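3.2 Demonstration collection

All demonstrations were recorded at the Dreris site by direct teleoperation of the two follower arms. The operator holds a pair of leader handles and watches the head view and both wrist views on a single monitor. Force feedback was disabled for the sessions reported in this section, as the delay it introduced made contact with thin plastic parts harder to control. The task set contains 44 demonstrations, split among 3 operators, of a household stool handled upside down with both arms. No fixture or clamp holds the stool. Each arm must therefore resist the motion of the other, and the operators were told to keep at least one gripper in contact with the seat or a leg at all times.
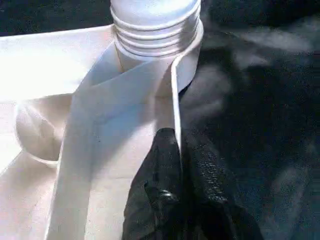
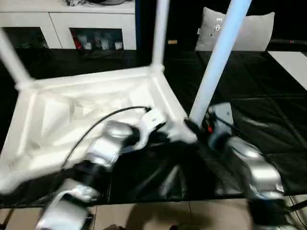
Figure 3. Views from the stool task: a wrist view of a threaded neck with a gripper finger beside it (first), and a head view of both arms at the upturned stool (second).

The two kinds of view serve different purposes. The head camera gives the overall pose of the stool and the legs but loses detail when the arms move quickly, and motion blur is common in this stream. The wrist cameras give close detail of the part next to the fingers, although strong light on white plastic often saturates a large share of the pixels. Exposure was fixed at the start of each session and was not adjusted between demonstrations, so that the policy would not learn to rely on brightness changes.

Following Domański and Nwachukwu, we removed pauses longer than 2 seconds before training. Unlike their procedure, ours keeps failed grasps if the operator recovered within the same demonstration. Núñez and Åberg checked the segment labels separately, and disagreements were settled by replaying the joint traces next to the video. Contact onset was the label most often disputed, mainly in segments where a finger slides along a surface before closing.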